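Home Organization Basics — Unit 4 notes, Open Bowls and Small Risers
Clumham Adult Ed, evening group. Notes typed up by Jamie Sowerby

Recap from last time: sort before you store. If you skipped the sorting sheet do it before the drawers unit, it won't make sense otherwise.

Tonight = bowls. Worst offenders in most cupboards. Wide at the top, narrow at the foot, so they eat shelf space and waste the corners.

Nesting rules
Same shape goes with same shape. Color doesn't matter for the fit, only for finding things.
Biggest at the bottom. Sounds obvious, check your own cupboard.
A bowl should drop in and lift out with one hand. If it grabs, wrong stack.
Thin rims can go deep. Thick ceramic — keep stacks short, paper towel between if the glaze scratches.

Risers
A riser is just a little table for the shelf. Board on top, legs, open underneath. Two levels where you had one. Measure the gap UNDER the board first, then your tallest bowl, then buy. People do it the other way round and end up at Sokovville returns desk.
Light stack on top, heavy patterned stuff below or beside it. Lift straight up off the stack, don't drag accross the board.

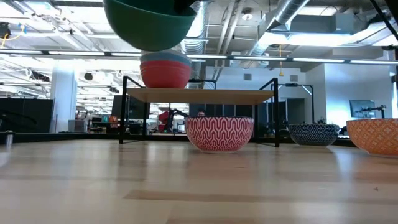

Dae-han Yang wanted to know why the good bowls should go at the bottom when those are the ones guests see, and said at home they sit up high and only come down for holidays. Fair point. Holiday-only bowls can live up high. Anything used weekly stays between hip and shoulder, good or not.

Single bowls with a strong pattern: leave them un-nested if you have the room. You find them faster and the rims last.

Weight — the cheap riser we looked up is rated for 17 pounds. Full bowls count, fruit is heavy.

For next time
Empty one shelf. Nest, measure, put back. Write down what didnt fit.
Read the Sivakumar handout, first two pages only.
Bring a tape measure.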